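Sorting at the Source: Bedroom Trash in the Retville Residence
Project report by Ismael Medeiros and Declan Prendergast
2018-05-20

When we started this project in September we wanted to know what students throw away in their own rooms, as opposed to the kitchen, where the recycling boxes already are. Our adviser, Everaldo Frota, warned us that people would be shy about their trash, but most of our neighbors were very kind about it (a few even saved up their wrappers for us, which we had to ask them to stop doing!).

We collected 70 bags and weighed all but one, so the tables at the back use 69. Everything was sorted by hand on an old sheet — plastic, paper and card, food, and a last pile we called "the rest." A bedroom bin usually gets one bag and one bag only, and bottles, cardboard and snack wrappers all go in together. 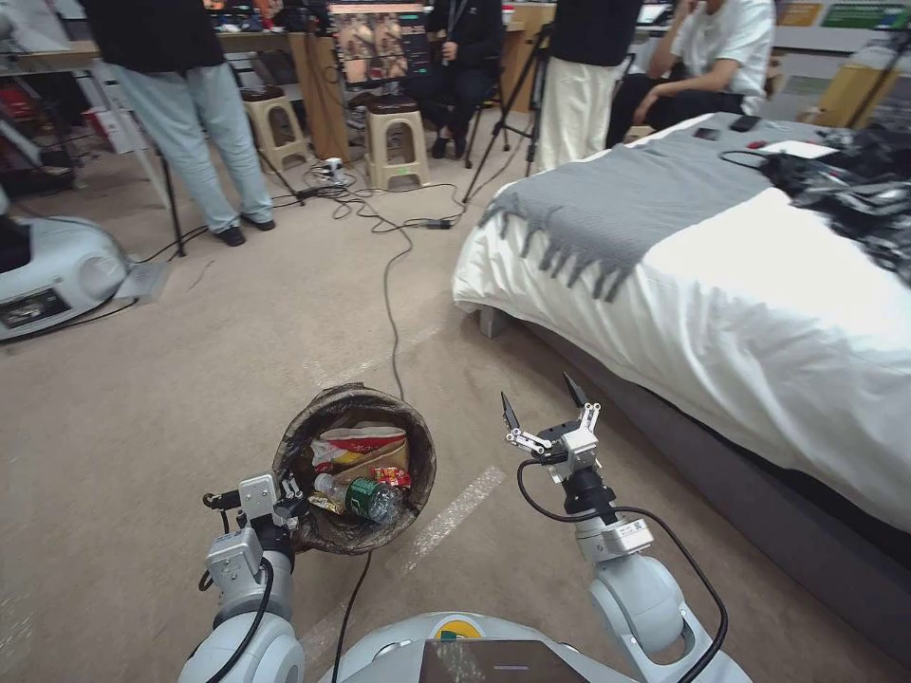
Why don't students carry their bottles down to the kitchen? Most told us the walk is too long late at night, and by morning the bottle is already under something else.

The heaviest bag came to 1000 grams and the typical one was closer to 600, with a lot of that being drinks left in the bottom of bottles. Jonatan Myklebust on the second floor let us try a second small bin beside his desk, just for bottles and card, and he kept it up through the whole spring term. We would like to try the same thing in more rooms next year — maybe with a hook-on bag for people who are short of floor space.

Our thanks to Benito Montoya for lending us his kitchen scale, which has been washed and returned.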